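We use cookies to keep you signed in. Accept | Manage

Two-arm earbud task for the student showcase: left arm keeps missing the case
Posted by Ansel Yazzie in Clubs & Competitions, August

Our club is entering the Flostside student challenge with a two-arm setup. The task is to pick loose earbuds off the tray, put them in charging cases and drop the cases in the yellow bin. We've recorded 933 practice runs by remote control, mostly after dinner, and the trained version picks up an earbud fine and then treats the case like a rumor. Best score so far is 2 finished cases out of 11 tries. The cases start in pairs on the front board, pushed close together. Is it the data, the layout or us?

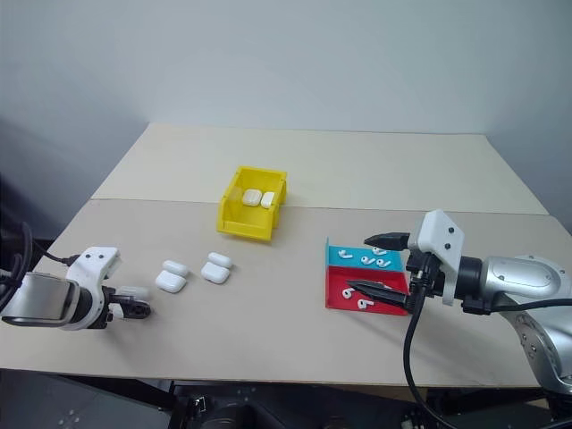

2 replies, oldest first

Margit Hägglund

Probably you, but in a fixable way. I helped with the Cabrera school team last year and we had the same trouble. Put those cases farther apart. Glossy white lids nearly touching are miserable to tell apart, and your fingers need room to come down on either side of one. Ours kept grabbing the gap, very confidently.

Then look at who drove the practice runs. We had three drivers with three ideas of which arm went first, and the robot learned all of them at once. Pick one order and write it on the wall. We threw out every run that didn't follow it and I was unpopular for a while.

Also check where the arms meet. With both grippers working over the middle of the table, one has to know when to stay out of the way.

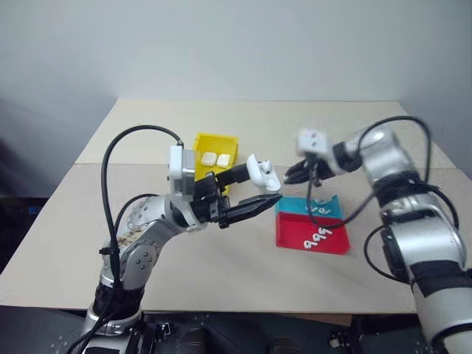
If your drivers hesitate there, the robot will too, and it will hesitate for much longer because it has no dinner to get to. Record 19 clean runs of only that part, slowly, and train again before you touch anything else. Tie back the loose cable on the right arm while you're at it. Ours swept an earbud onto the floor during judging and we found it with a shoe.

Adelmo Tedesco

have you tried bigger earbuds

(ok, real reply: color tape on the case lids helped us, but read the Flostside rules first, we lost points for it)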